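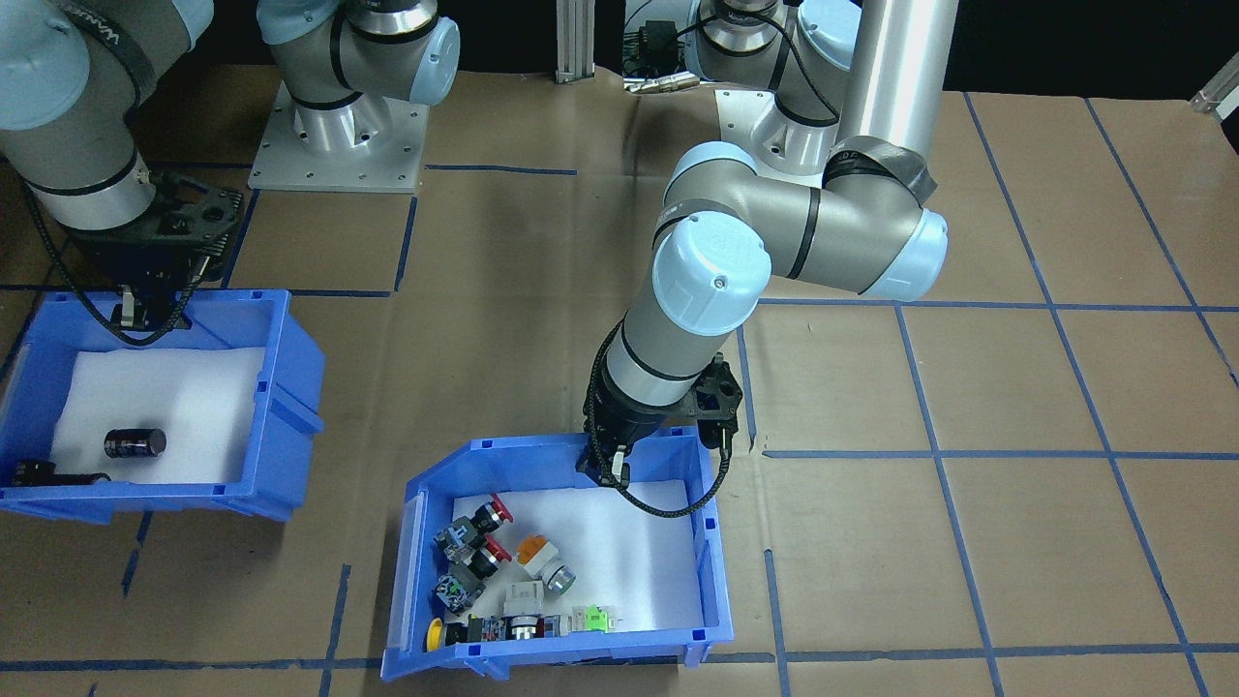 ## Sorting parts at Hoxha: a talk with Prodromos Ververidis

The lab at Hoxha takes up the ground floor of a former print shop. Prodromos Ververidis has worked there for four years, the last two of them on a project called Dustine. The goal of Dustine is easy to state. Two robot arms share one table and one supply of electrical parts, and they have to sort those parts into bins without a person telling either arm which part to take.

"People hear that and think it's a vision problem," Ververidis said. "We thought so too. We spent most of the first year on recognition, and by the end of it recognition was fine. The sorting was still bad."

We spoke at his desk in July, with the door to the robot room open. He got up several times to look in on a run.

The parts are the kind found in any control cabinet: push buttons, pilot lights, contact blocks, capacitors. Ververidis chose them because an equipment supplier in Gustby had a standing need for that kind of sorting. Returned stock came back to its warehouse mixed together, and people went through it by hand.

"I went there and watched them for a morning," he said. "They were fast. What I noticed was that they hardly ever picked up the part they could see best. They'd take something off the side first, or push a piece out of the way with a knuckle. They were setting up the pick after the next one."

That observation became the center of the method. In the usual approach, a system looks into the bin, scores every possible grasp, and takes the one with the highest score. Then it looks again. Ververidis calls this taking the easy one, and he ran it as his baseline.

"It works well at first. You get the easy parts out, and what's left is a clump in a corner, up against the wall of the bin. A mushroom-head button is a bad shape for that. The head is wide and the body is narrow, so two of them together will lock. The fingers can't get down between the part and the plastic, and the arm starts missing."

The Dustine method scores a grasp in two ways. The first number is the usual one, the chance that the fingers will close on the part and hold it. The second is an estimate of how much easier or harder the rest of the bin will be once that part is gone. The arm picks on the basis of both.

I asked how the second number is learned.

"From bins that were emptied all the way," he said. "That was the part that took patience. Most of our early data was single picks. Someone would set up a bin, the arm would pick once, and we'd write down whether it held. You can't learn anything about the next pick from that. So we threw most of it out and started recording whole bins, first part to last, including the failures."

The team recorded 200 full bins. An operator moved the arms by remote control for all of them. Ververidis did a large share himself and said he wasn't especially good at it.

"I'm slow. My colleagues are faster and they have better habits. But the slow runs turned out to be useful for training, so I've stopped apologizing for them."

## Two arms

The second arm was added later. With a single arm, the estimate of what comes next is simple enough, as nothing in the bin moves unless that arm moves it. With two, each arm's plan can be spoiled by the other.

The group tried a central planner first. It decided for both arms and handed out picks in turn. Ververidis described the result as safe and very dull. One arm would hold its position over a bin and wait while the other finished, and the pair was barely faster than one arm alone.

What they use now is a form of claiming. Each arm announces the part it intends to take and the patch of table it will pass over on the way. The table is papered and taped off in rectangles, and the claims are made in those same rectangles. If the two claims don't overlap, both arms go. If they do overlap, the arm whose pick leaves its bin in better shape goes first.

"The tape is for us," Ververidis said. "The software has its own coordinates and doesn't care about tape. But when I'm standing there and the log says the right arm has claimed a cell, I want to be able to look down and see which cell that is. Before the tape we argued a lot about what we'd just watched."

The paper has to be replaced from time to time. It creases and wears where the bins get pushed around. He used to change it as soon as it looked bad, and now he leaves it until it tears. Fresh paper slides differently under a bin, he said, and for a while they were getting different results on the day after a change and couldn't figure out why.

The foam in the bottoms of the bins was another late addition. On bare plastic, anything round would roll when a finger touched it. Capacitors were the worst. The foam stopped most of that, and it gave the fingers a little room to press down when closing on something that lies flat.

"A reviewer told us the foam makes the problem easier," he said. "Yes. It does. A warehouse can buy foam."

## The result

The test they report is simple. A bin is filled, the arms start, and the run counts as a success if the bin is emptied with no human help. Under the new scoring, 90 percent of test bins were emptied. Ververidis would not give me the baseline number in a sentence by itself, as he thinks it depends too much on how the bins are filled.

"If you lay the parts out with space between them, the baseline does great. If you dump them in, it does badly. We dump them in. So I'd ask people to read the table in the paper, where we have both."

He was more willing to talk about the bins that weren't emptied. Most of those runs ended with one part left, and it was usually a small contact block sitting against a wall of the bin. The arms can pick one up in the open with no trouble. Against plastic, one finger has nowhere to go. The operators used to deal with this by dragging the part toward the middle with a single fingertip. The system has seen that move in the recordings but seldom tries it.

"It's rare in the data," he said. "Maybe the operators needed it once in a bin, at the end. We could collect more of just that, and we probably will. I'd like to find out first whether it can work out the drag by itself if we let it keep trying. My guess is no."

The cables gave them trouble too. Each gripper has one that hangs in a loop beside the fingers, and in one bad week a loop kept catching on the rim of a bin and pulling it sideways. The arm would then reach for a part that was no longer where it had been. The fix was to look again after every move, and to stop treating the bin as something that stays put. The bins are now often left crooked on purpose at the start of a run.

## Next steps

A second group, at Flirkuldale, has asked for the recordings and plans to repeat the work with different arms. Ververidis is glad of it. He expects the grasp scores won't carry over, given that the fingers will be different. He thinks the second score might, at least in part.

"Whether a pile gets easier when you take a piece out has mostly to do with the pile," he said. "That's what I believe, anyway. They may come back and tell me it was our fingers all along."

He doesn't plan to add a third arm. He has been asked about it by visitors and by his own department, and his answer has been that the claims get complicated and the table is too small. He would rather spend the coming year on parts the system has never seen. At present a new kind of switch has to be added to the training set before either arm will handle it well, and the Gustby supplier gets new kinds all the time.

Near the end of our talk a tone sounded in the next room, and he went to look. The right arm had stopped over its bin. He read the log on the screen by the door, wrote down the run number, and said he'd go through the recording after lunch.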